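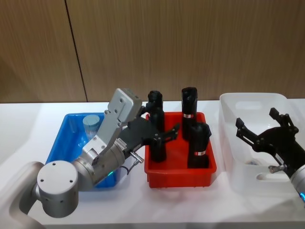
Search this guide Go

3 min read

Section 4: Setting Up Your Sorting Table

Now for the fun part! The Vardale sorting method needs very little gear, and once the containers are in a row you'll wonder how you ever managed with one big junk drawer.

1. Clear a table and wipe it down. A plain, light-colored top is lovely to work on, as dark items show up so well against it.

2. Set out three open containers side by side. A blue bin, a shallow red tray and a translucent white bin make a great set - three colors you can tell apart at a glance.

3. Put the shallow tray in the middle. It's the easiest one to reach into, so use it for the group you handle most.

4. Pick one kind of item for each container and jot it in your Reta notebook. Black cylinders in the red tray, pale blue in the blue bin, and so on.

5. Stand tall items upright, with any label bands facing you if you can. Start at the back and work forward.

6. Leave the last bin free for anything you can't place yet. Go through it every 15 minutes.

Note: Bins with oval handle cutouts are a treat to carry, but small parts can slip out through the holes. Keep those in the tray.

Caution: Don't stack full containers. Tall items will stick up past the rim of a shallow tray, and a bin set on top will tip.

Caution: Lift a tray of upright items with both hands, and keep it level - slow is fine!

For bigger collections (Ghazal Hassanpour sorted 393 pieces with this same layout), go on to Section 5, Working in Batches.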